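Public History Seminar, Unit 4
Exhibitions that reckon with an institution's past
Handout revised 2019-08-12

Where we left off

Last session we worked through the Pernach founding documents and asked who was missing from them. Plenty of you stayed late to argue about the Garrido ledger, and I loved it! Please bring that energy to this unit, where we move from the archive to the gallery wall. The big question now is how you take a pile of difficult paper and make something that a visitor with half an hour and tired feet will stop and read.

Our main case is the Dorkham College exhibition on the laborers who built and cleaned the first campus buildings. The research took 3 years. The team went through 4,000 pages of payroll books, letters and trustee minutes, and in the end only 21 items went on display. Think about that for a minute before you read on. Almost everything they found stayed in boxes, and each choice of what to bring out was an argument about the past.

Key terms

Provenance: the chain of custody of an object or paper. Who made it, who kept it, who gave it away, and where there are holes in that chain.

Archival silence: a gap produced by the way records were made or kept. The Dorkham payroll lists carpenters by full name and the women who did the housekeeping by a first name or a tally mark. That silence has an author.

Label hierarchy: intro panel, section panel, object label. Most visitors read the first, skim the second and dip into the third, so your hardest facts can't live only in the small print.

Descendant consultation: bringing in families and neighbors early, while the outline can still change. Dorkham started this in the second year, and the catalog says openly that it should have been sooner.

Housekeeping and the record

I get excited about this part, because the evidence is so ordinary. Linen inventories, candle receipts, a complaint about an unswept stair - put side by side they let you follow a working day in the dormitories almost hour by hour. Room work leaves few traces of the person doing it, and the people who wrote the records mostly noticed it when it went wrong. So read complaints closely! A grumpy letter from a boarder in December tells you when fires were laid, who carried the coal and what was expected before breakfast.

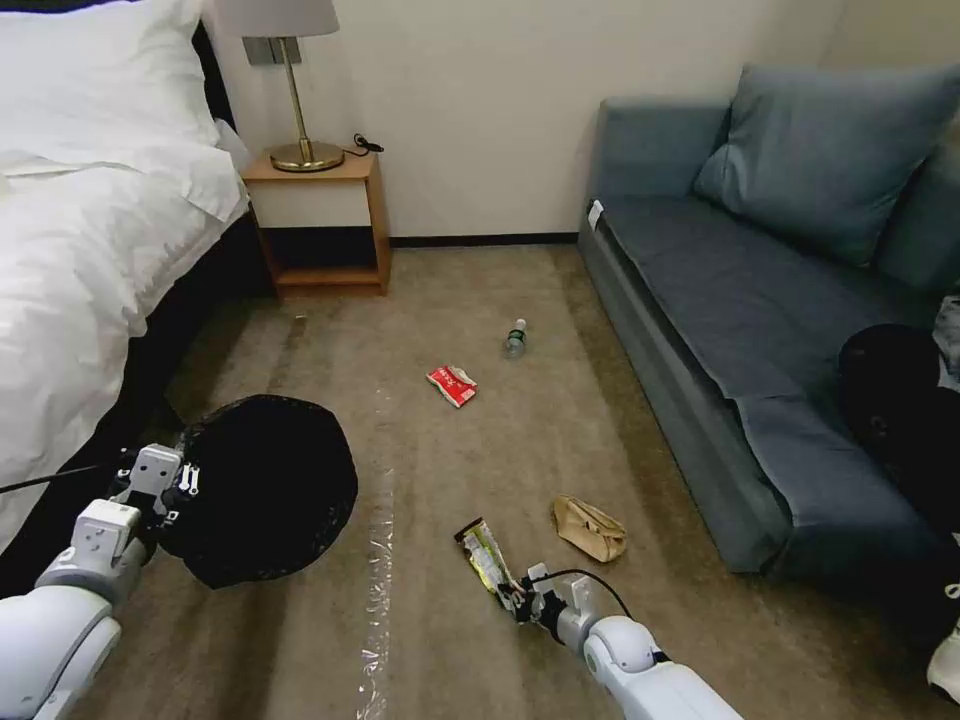
Bed, nightstand and lamp in a present-day room.

When you draft labels from sources like these, watch your verbs. "Rooms were cleaned" hides a worker. "Hannah cleaned the rooms on the north stair" puts her back, if the source supports it. If it doesn't, say so on the label. Visitors can handle "we do not know her name," and many of them will remember it longer than anything else in the case.

Read the Nostisgate catalog essay alongside Dorkham. Nostisgate hung its whole show around one building plan and let visitors move room by room, attic to cellar. It's a wonderful device, though it gives the house a starring role, and I'd like us to argue over whether the people get crowded out.

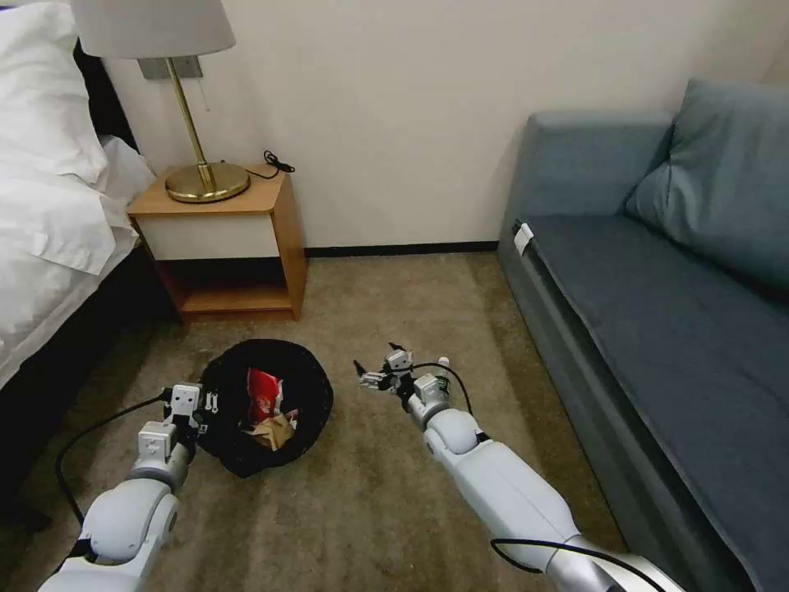

Ridwan Khoo wrote in the margin of the last version of this handout that the room-by-room plan worked on him precisely because he started in the attic, where the servants slept, and by the time he reached the parlor he was already looking for the back door. Rezaul Karunaratne disagreed underneath: the attic had one label and the parlor had nine, so the count tells you who the show was for.

Both comments are worth taking up in discussion, and please keep writing in the margins.

For next session

Read the Dorkham intro panel aloud, twice, and mark where you run out of breath.
Choose one item from the display list and write an object label of 60 words or fewer.
Bring one question you would put to a descendant group before the outline is fixed.
Optional: the Garrido ledger transcription, second half. The handwriting gets worse and the content gets better.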